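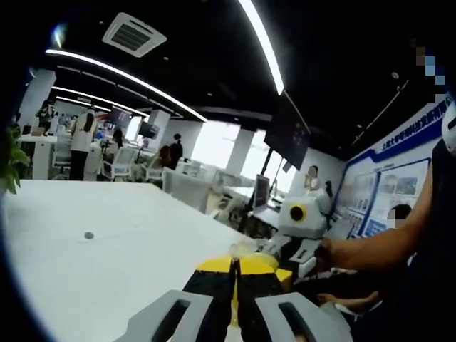
Figure 2. Large white table with a glossy surface; small transparent plastic object near the center.

3.2 Table finish and reported eye strain

Glare from work surfaces was treated separately from glare from windows. The two sites differed in daylight: the Camholm rooms face north and have fixed blinds, while the Zeremport rooms receive direct sun until late morning. Ceiling lights at both sites were left at the setting chosen by the building manager and were not changed during the study.

A total of 73 staff members filled in the Cifuentes discomfort form at the end of each shift. The form asks for a rating of eye strain, headache and difficulty reading small print, each on a 6-point scale. Forms with a missing rating were dropped. Sunday shifts were also left out of the analysis, as only the front rooms are open on that day and the lights are dimmed by a timer.

Ratings of eye strain were higher at glossy white tables than at matte gray ones. The difference held at both sites but was larger at Zeremport, where it was most marked in the first part of the morning shift. Headache ratings did not follow the same pattern. 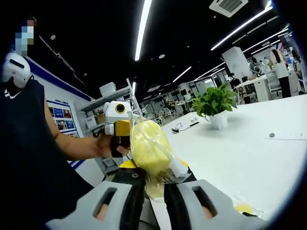
Reading difficulty was linked more closely to the position of the ceiling lights than to the table finish. Staff seated directly under a light reported more trouble with labels and printed sheets, and nearly 40 percent of them said they had moved a chair or tilted a page to avoid a bright spot. Gornier desk mats were available at Camholm only, and their use was not recorded - a gap that limits any direct comparison of the two sites.

Age and use of glasses were entered as covariates. Neither changed the direction of the effect for eye strain. The model for headache was unstable when both were included, and we report it with age alone (Section 4.1).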